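December, just after nine in the evening

What a good day! I finally got going on the bedroom end of the big room, and I'm writing this with sore arms and a mug of tea, very pleased with myself. I started at four, thinking I'd give it an hour, and then I simply didn't stop. Music on, sleeves up, every drawer open.

The milk box has been the star of it all. I kept it when the last of the milk went into the fridge (those boxes are so sturdy, I can never throw one out) and put it up at the head of the bed to be the snack box. All the loose snacks that have been living in coat pockets and on windowsills are going in there, and then the box goes on the shelf by the door where I can reach it. I love a job like that - small, silly, and it makes the whole week better.
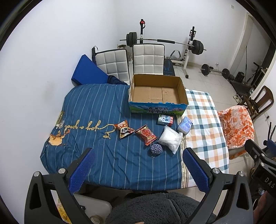 I do like using the bed as a sorting table. Everything gets dumped on the duvet, and I can't go to sleep until it has a home, so it always gets done! The rope toy goes back to the dog's corner, snacks in the box, and the rest I decide on as I pick it up. I'm still so fond of that navy duvet cover with the gold writing. The plaid sheet doesn't match it one bit and I don't care, the orange checks cheer me up every morning.

The gym end is next. I want the second barbell up off the floor, and I'd like to turn the bench so there's more room to walk past it. I did 55 squats before breakfast, no weight, just to wake up, and felt terrific. My notebook says 397 for the month so far. If I get to 2000 by spring I'm buying myself the good lifting shoes from Bilyk - I've been looking at the green ones for ages.

The two white chairs are staying where they are. I had a mad idea of moving them under the window, and then I sat down in one to think it over and stayed there for half an hour, so that was that.

Tomorrow: wash the orange flower blanket, find a hook for the gym towel, call Konitz about the curtain rail. And pancakes first, I think. There's still plenty of milk.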